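Night Deck

Badge, door, coat. Seven minutes late. Zsófia Simon had the coat half buttoned when she saw the second chair was gone.

Just gone. Four dents in the floor mat where the wheels used to sit.

"They took it Friday," Osamu said. He was eating crackers over the sink, which you were not supposed to do. "Facilities. One operator, one chair."

"There's two of us."

"Till the end of the month there is."

She put her bag on the counter. The schedule was up on the big monitor, same green as always. Lelitetti run, 3,938 samples, start 6 p.m., and under it in smaller type OPERATOR: and one name. Hers. She read it again. In January it had said both.

"You knew?"

"I knew it was somebody." Cracker. "Congratulations."

She didn't know what her face did. She went and opened the twin.

The twin was the sim, the copy of the bench that lived on the Astport server. Every run got played there first, start to finish, before the real arm was allowed to move. Eleven years she had pipetted by hand and now mostly she watched a fake arm not hit things. Her thumb still hurt in cold weather. The left one, which made no sense, she was right handed.

Osamu dragged a stool over from the scale and sat on it beside her like it was a chair.

"Go on then. Load it."

She loaded it. 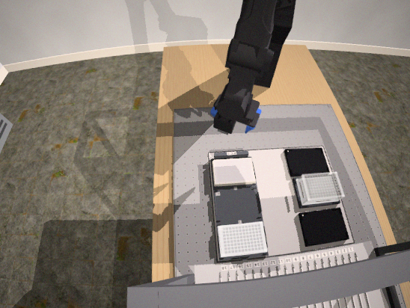
"Stop there," he said.

"I haven't started it."

"Good. Look at your right side."

She looked. Leaned in, leaned back. The clear plate wasn't sitting square on its holder. Off to the right, hanging out past the edge of the deck plate.

"It's a drawing," she said. "Somebody typed an offset wrong."

"Who typed it?"

She scrolled the log. Szilágyi, the integrator, remote login, the afternoon before. Changed the plate position and signed it off. No comment in the comment box. There was never a comment in the comment box.

"And the checker passed it," Osamu said.

"The checker says no collision."

"Well no. It doesn't hit anything. It just wouldn't pick it up right either." He brushed crumbs off his knee, onto the floor, then looked guilty and picked them up one at a time. "When it was you and me at the bench, what would you have done?"

"Pushed it over."

"With one finger."

"With one finger, yeah."

He nodded a while. Out in the hall the Drimesell cart went by on its own, beeping at the corner the way it did, beeping at no one. It used to be a kid called in from the mail room. She had known his birthday once.

She fixed the offset. Took her two minutes, most of it passwords. Then the form. Reason for change. She typed plate was crooked and deleted it and typed position corrected and felt tired.

"Put your name," Osamu said.

"It puts it automaticly."

"Put it anyway. In the comment. So the next one knows there was a person to ask."

"What next one? There's one chair."

He didn't answer that. He had a folder under his arm, she saw now, the old red one, bench notes, 467 pages of it in his terrible slanted handwriting, coffee on half. He set it down next to her keyboard and squared it up with the edge of the desk.

"That's yours. Page numbers stop making sense after the centrifuge part."

"Where are they putting you?"

"Offered me receiving."

"Are you taking it?"

"My wife says take it. My knees say something else." He got up to show her, one hand on the counter, and they cracked, both. "I've got until Friday to say."

Quarter to six. She ran the twin again from the top. Pick, move, place. She kept waiting for it to do something wrong and it kept not doing it, and she watched all of it anyway, the whole first cycle, her bad thumb tucked in her fist.

Then the box came up. RELEASE TO HARDWARE? Yes, No.

"You want to press it?" she said.

"It's your name on there."

"Osamu."

He came back around the stool and wiped his hand on his coat, salt all down the front of it, and reached past her for the mouse.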